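Melamine at the table: notes after a summer of use

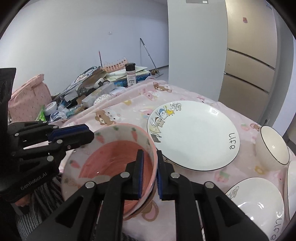 Melamine resin is hard, light and a poor conductor of heat, so a bowl of soup can be carried by the rim without a towel. It is also a surface that keeps a record. Cutlery leaves fine arcs in the bottom, and they show more on a solid color than on a print. I have no maker's name for the big bowl with the carrots around its inner wall, so I can't say what it is made of, but the coral-pink bottom has faint curved streaks that catch the light. The carrots are up on the wall, out of reach of most spoons.

Since September I have kept a short log on the Plilden set, which is marked as melamine on the base. Results so far:

Baking soda paste, 2 minutes, soft cloth: removes tea. Does nothing for scratches.

Lerkine cream cleaner: removes tea faster and leaves the gloss duller. Stopped using it.

Top rack, short cycle: no change I can see — the long cycle left one plate slightly chalky.

Parveen Kanagaratnam wrote to ask about the microwave. No. Mine says so on the base, next to the stock number, 238. Heat the food in glass and move it over.

Storage is unchanged. Plates go flat with a paper napkin between each, bowls nested by size, largest at the bottom.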